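Siltomberg
Data card for the episode and release records of a stop-motion puzzle game

Siltomberg is a table of level, scene and release records for Cirna, a browser game issued in chapters. It is meant for people writing walkthroughs, wikis or backlog trackers.

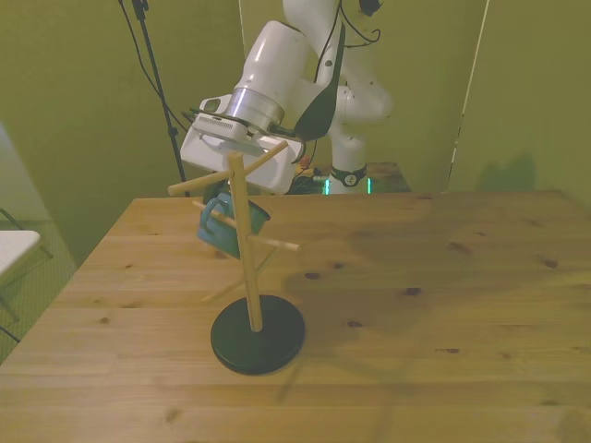
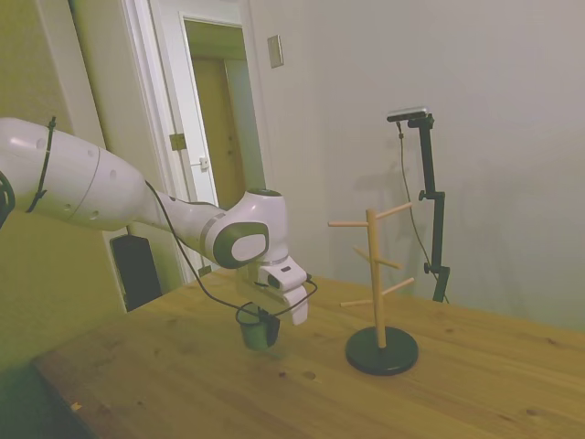
Last changed: July 14, 2025

Contents

The set holds 1679 records in 6 files. Each file covers one chapter. The text is UTF-8, tab separated, with one header row.

Fields

record_id: integer, unique across all files
chapter: integer, 1 to 6
level_name: as shown on the level select screen, capitals kept
setting: one value from settings.txt (attic, harbour, signal box and so on)
release_state: demo, public or withdrawn
par_moves: integer, empty where the game gives none
notes: free text, may be empty

Level names were typed from the English build. The Mabula port renames several levels in chapter 3; the port's names are in notes, prefixed "Mabula:". Where the two builds differ in par_moves, the browser value is used.

Sources

Chapters 1 to 4 were recorded from the public build. Chapters 5 and 6 were recorded from the October demo and checked again after release. Levels removed between the two keep their record_id and are marked withdrawn.

Known problems

244 records have no par_moves. Most are cutscenes, which the game numbers as levels. They can be dropped by filtering on an empty par_moves, but this also drops the bonus levels in chapter 2.

The setting field is unreliable for levels that change background part way through. Only the first background is stored.

Hidden levels opened from the Trurnden menu are not included. Their numbering changes with each save file and no stable identifier has been found.

Loading

Read all columns as text first, then convert. Some level names consist only of digits and lose their leading zeros if the type is guessed.

Licence

The tables may be copied and altered with credit to Siltomberg. Game text quoted in notes remains the property of its publisher.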